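Back to letter writing

17 Apr 2022

I've started writing proper letters again and I'm so pleased about it! It began in September, when Zulema Toledo moved to Tangen and asked for post instead of texts. I sent two pages, she sent 12 back (in green ink!), and I was hooked.
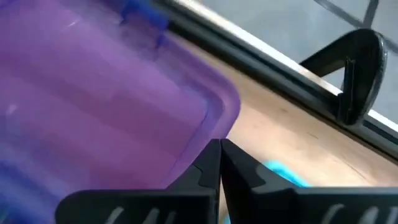
How long does a letter take to write? Mine take an evening, with a pot of tea and a few crossings out.

I write as I'd talk, so there's plenty of weather and what I had for lunch. Her last one was all about the ferry to Tundadska, and I read it twice on the stairs with my coat still on.

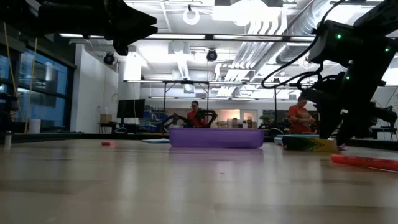
Stamps are the part I always run out of. I buy them by the sheet now, and keep them with my envelopes and spare nibs. A long case with rounded corners, like the purple one on the table, is a lovely shape for pens – I'd fill it in a minute. Blue-black ink is still my favourite, though brown is creeping up on it.

Next I want to write to my old neighbour in Vekbridge, who has wonderful handwriting and terrible spelling.

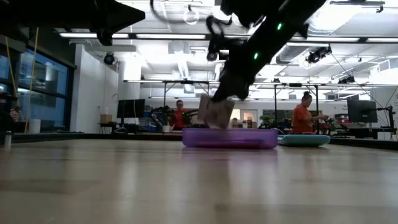 Cardboard going into the purple bin.

If you owe somebody a letter, do write it this week. A postcard counts!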